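Sollovgate Neighbors' Newsletter
November

The clothing exchange: what we learned and what changes

The autumn clothing exchange in the Plisow hall is finished, and I want to write down some things while I still remember them. We received 191 bags this time. In spring it was 155, so the sorting took us one more evening than we had planned. Thank you to everyone who stayed until the hall closed at nine.

First, about the washing. Most of the bags came clean and folded, and this made the work pleasant. A small part came damp, and after two days in a closed bag a damp sweater gives its smell to all its neighbors. Please dry your things completely before you pack them, also the pockets and the thick collars. If you are not sure that something is dry, leave it on a chair for one more night.

Second, about color. In the spring exchange a new red blouse went into one wash with children's pajamas, and the pajamas are now pink. The family was kind about it. From now on we ask that strong colors — red, dark blue, black — are packed in a separate bag with a paper note on it. The note can be very simple, only "dark" or "red" is enough.
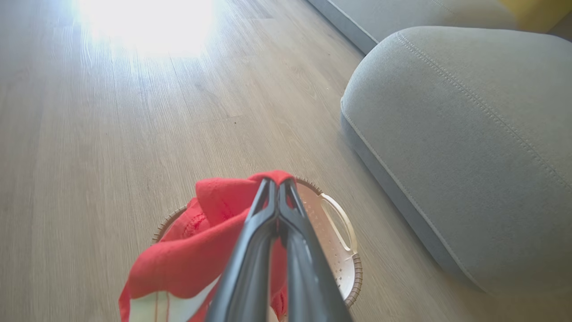

Kenta Hirano writes that a note is good but a test is better: press a wet white handkerchief on the inside of a seam for one minute, and if the handkerchief takes color, wash the thing alone. He also thinks that vinegar in the water does not help with modern dyes, although his mother did it all her life. I have tried the handkerchief on four scarves from the last exchange. Two of them gave color, and one was a scarf I had trusted for years.

The third matter is repairs. Mrs. Ikeda's mending table was full from the first hour and she could not take a break until late afternoon. Next time there will be two tables, one for buttons and zippers and one for hems and holes. If you bring a coat with a missing button, please look at home first, very often there is a spare one sewn on the inside label. We still need thread in gray and brown, and small sharp scissors.

What was left after the exchange went by van to the Horetti store, which takes winter clothes all year but cannot accept shoes without a pair or pillows that were used. About 600 pieces went there. The shoes are still in my hallway, and I would be grateful if somebody recognizes a left brown boot, size 38.

The next exchange will be in spring, again on a Saturday, and again in Plisow hall if the heating is repaired. Bags can be brought on the evening before, between five and eight. Please do not leave them outside the door — it rained last time, and you know already what I think about damp sweaters.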